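Bomunthorpe to stagger water shutoffs as main replacement moves east

24 Mar 2024

Bomunthorpe's water department will shut off supply to 528 homes in stages beginning next week, as crews replace the cast iron main under the eastern half of the town. Each street will lose water for one working day, from 8 a.m. to 4 p.m. Notices giving the date for each address have been mailed, and a second notice will be hung on the door the evening before.

The work covers 4 streets and is the second phase of a replacement program that started in October. The first phase served 324 homes west of the rail line. The new pipe is ductile iron with a cement lining, laid in the same trench as the old main where soil conditions allow.

Sanaa Ghoneim, the department's distribution engineer, said the order of streets was set by valve location. Several of the old gate valves no longer close fully, so sections have to be isolated from the nearest working valve, and the affected area on a given day can extend past the trench itself. Residents on side streets should check the mailed notice even if no digging is planned outside their door.

Households are advised to draw water the night before for drinking, cooking and flushing. Any clean kitchen vessel with a smooth interior is suitable, including stainless steel and glazed ware. Drinking water should be covered and used within a day. 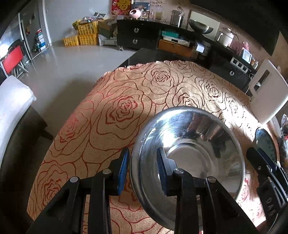 A stainless steel bowl upside down on a patterned tablecloth.

When supply returns, the water may be cloudy or light brown. Cloudiness is trapped air and clears in a glass within minutes. Brown color comes from iron scale disturbed by the change in flow. The department recommends opening the cold tap nearest the meter first and running it until clear, then working through the rest of the house. Faucet aerators should be taken off before flushing and rinsed. Hot taps should stay closed until the cold side is clear, to keep sediment out of the water heater.

Laundry and dishwashing should wait until flushing is finished. Iron scale can leave marks on light-colored dishes and fabric, and chlorine bleach sets the stain. 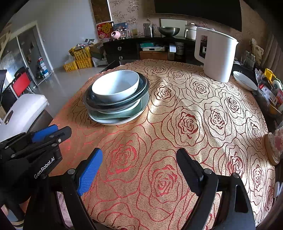
A white bowl tops a stack of dishware on a round table.

The contractor for both phases is Sterari. Essam Gaber, site manager for the firm, said pressure testing and disinfection of each new section will be completed before any house line is moved over. Samples go to the Benkirane laboratory, and a section stays out of service until two consecutive results are clear of coliform bacteria.

Service lines between the main and the meter will be inspected at the time of connection. Lead or galvanized lines found on the public side will be replaced at no charge. Owners will be told in writing if the private side needs attention.
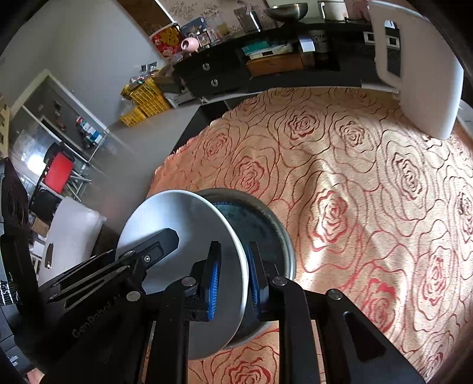
A round, pale metal disc held upright by its rim.

Bottled water will be available for residents who are unable to store their own. Requests should be made by phone to Nouhaila Filali at the department office, extension 535, at least two working days before the shutoff. Home dialysis patients should call the same extension as soon as the notice arrives.

Street parking will be suspended on the side of the trench during working hours. Temporary asphalt will be placed at the end of each section, with permanent paving to follow after the ground has settled.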